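# How Does a Robot Learn to Hold Things?

At the Rilico lab in Prultthorpe, robots spend most of the day at tables, picking things up.

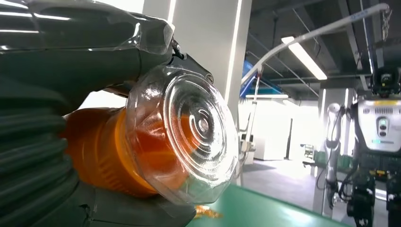 ## Why holding is hard

Pick up a pencil. You did not have to plan it. Your fingers knew how far to open and how hard to squeeze, and if the pencil began to slide, you gripped it tighter before you had time to think.

A robot starts with none of that. It has to find the object, move its gripper to the right place, close its fingers and stop at the right moment. A gripper is the robot's version of a hand. If it squeezes too softly, the object drops. If it squeezes too hard, the object can crack.

Orange container, clear cap: to you that is one easy thing to grab. For a robot it is a puzzle. Light shines through the clear part and bounces off the edges, so a camera can have trouble telling where the cap ends and the air begins.

## Learning from examples

Mansa Asante and Kipchumba Bakilana wanted to know if a robot could learn to hold things by copying people. They called their project Dafis.

First, a person steered the robot by hand controls. The robot's cameras recorded what they saw, and the computer saved every move of the arm. One try, from start to finish, is called a demonstration. The team saved 1,283 of them.

Next, a computer program studied all the demonstrations. It looked for patterns, such as "when the object looks like this, the fingers go here." This step is called training.

Last, the people let go of the controls. The robot had to do the job by itself.

## A camera near the hand

One camera rides on the robot close to the gripper. When the arm moves, the camera moves too, so the robot always gets a close view of what its fingers are doing.

Araba Arthur tested whether this mattered. She ran 341 tries with the close camera on, then the same number with it off. The robot dropped more objects with it off, mostly small ones and see-through ones.

## What they still don't know

The robot got good at objects it had practiced with. Then the team brought out eight new ones. It could hold five of them. The other three slipped out, and the team is not sure why.

## Words to know

- **Gripper** - the part of a robot that grabs things
- **Demonstration** - one recorded try that the robot can learn from
- **Training** - when a computer program looks for patterns in many examples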